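Why do we sort what goes in the bin?

Every home makes trash. In the town of Utton, one school class weighed theirs for 16 days and wrote down 238 pounds. Most of it was wrappers, paper and food scraps.

A bin keeps all of this in one place. Many bins are round, with a thick rim that is easy to hold. There are no corners inside, so a round bin is simple to wipe clean.
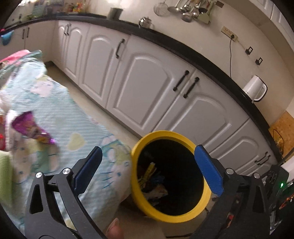 Before you drop something in, stop and look at it. Is it paper? Is it a peel or a crust? Paper can often be made into new paper. Peels can turn into compost - a dark, crumbly mix that helps plants grow. Candy wrappers are harder to use again, and in most towns they go in the regular trash.

Ask a grown-up which bin is for what in your home. Wash your hands when you are done.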